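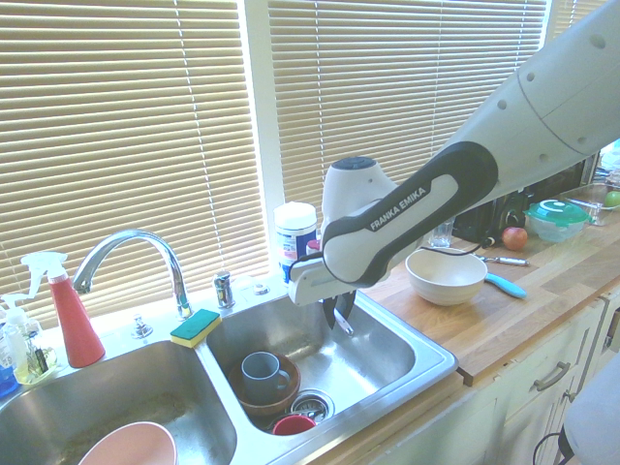 3.2 What people keep around the sink

I went into this part of the study thinking we'd learn about washing dishes, and we mostly learned about sponges. We visited 124 homes in Stakenholm and asked everybody the same thing: show me your sink the way it is right now, please don't tidy. (Plenty of them tidied anyway, and I can't blame them, I would have too!)

The double sinks were my favorite. On paper the second basin is for rinsing, and that's how the Aguirre guide we used for our first round of codes treats it. In the kitchens we saw, people had much looser ideas. One basin would end up as the waiting room, with bowls and mugs stacked inside each other until somebody felt like dealing with them, and the other stayed mostly free for filling a pot or washing your hands. Figure 4 shows a sink with things in both basins: a pink bowl in the left one, and in the right one a mug sitting in a wooden bowl, with a small red cup at the front. We coded sinks like this as "shared" and moved on, although Svatopluk Pešek and I argued over that label for most of March. He wanted a separate code for nested dishes. I thought it would drive our coders crazy, and I still do.

Then there's the sponge. We had a tidy little category for sponge holders and hardly got to use it, as the rim of the sink won by a mile. People like it there, within reach of the faucet, and several told us a holder just gets slimy and becomes one more thing to wash. Spray bottles drifted too. They were supposed to live under the sink (so we were told, again and again) and they lived on the counter next to it.

Figure 4. A double-basin sink coded as "shared," with the sponge on the rim between the faucet and the right basin and spray bottles on the counter at the far left.

Windowsills behind the sink got their own code, "overflow," after the pilot homes in Rotura. I wish we'd asked more about them. Tubs, jars, little odds and ends: we wrote down that they were there and never asked how long they'd been sitting, so section 3.3 leaves them out.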